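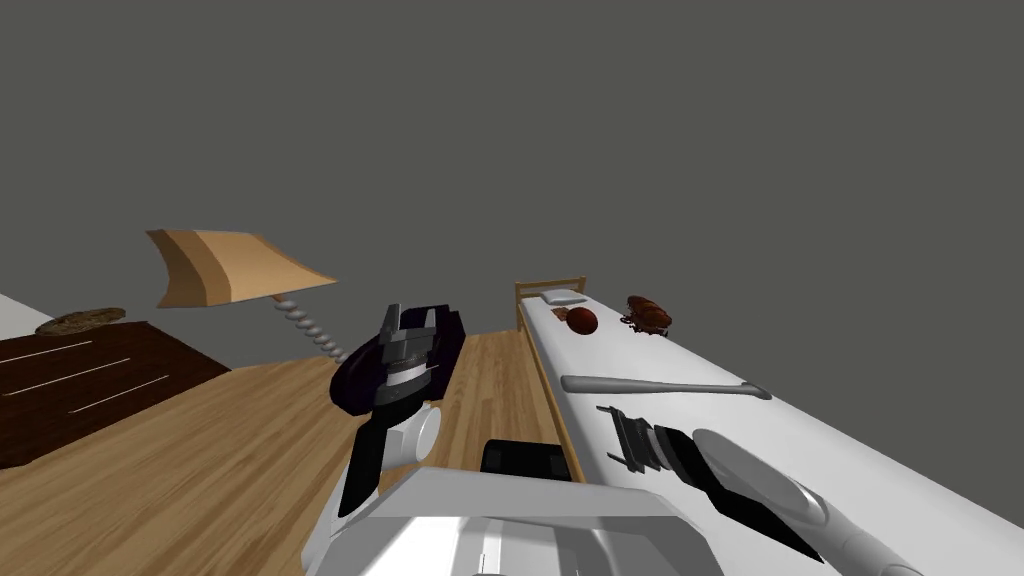
Friday, 6 pm. Workroom notes, Mudaliar sari jacket, second toile.

Sleeve went in on the fourth try. The first three looked like I'd cut them for someone with elbows in the middle of her back. Eased 6 mm out of the sleeve head and dropped the underarm a touch. Parviz says it now "hangs like a garment", high praise from him.

The silk is old family yardage, narrow, with a woven border in a colour the client calls plum and her mother calls brown. I have written "dark" on the docket and will stay out of it. Total length off the roll: 272 cm. The pattern wants more. Going to piece the back facing and use the plain end for the collar stand.
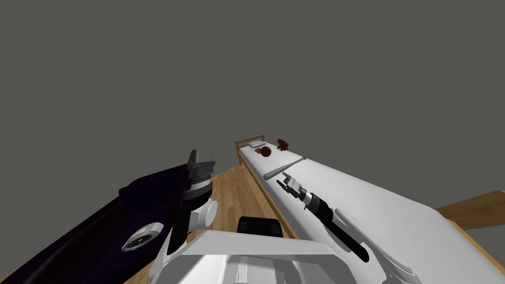 Interfacing: tried the Stiller medium on a scrap at the low setting and it bubbled. Tried it again through a damp cloth and it bubbled with more confidence. Back to silk organza, basted by hand, so there goes Monday.

Buttons. Cavberg sent 31 covered blanks, which is a strange number to send anybody, and the shanks are too long for the loops. Parviz Sharifi to ring them, as they're scared of him.

Still to do: press the darts over the ham, mark the hem on the body, unpick the Pukutia lining where I sewed it to my own cuff. Thread is down to the last 100 m spool of grey. Whoever borrowed the good snips, I know it's you.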